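Notes from the Kavska visit, August

Got to Panasiuk's hall late, coffee gone. Valentyna Harasym runs the two-arm cell and walked us round it — fast.

- wipe the rail before every shift, check mounting bolts
- grippers re-zeroed every 600 cycles, fingers swapped at 3000
- cable conduit is the weak point. She replaces it at 2000 hours, dosen't wait for a crack
- wall covering gets changed now and then, fixings stay put

Benoît Millet asked about wrist camera drift. Answer: recalibrate after any knock, even a small one. Log book is on entry 514, all by hand.
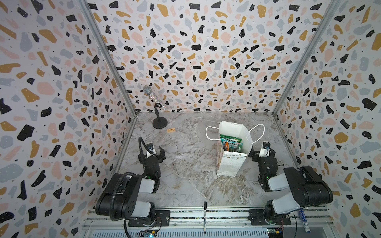
*Two-arm cell, gift bag on the floor, glitter mic leaning on the back wall, green lights on both wrists.*

Want to copy the log book idea at Ponside. Ask Valentyna for teh bolt torque list.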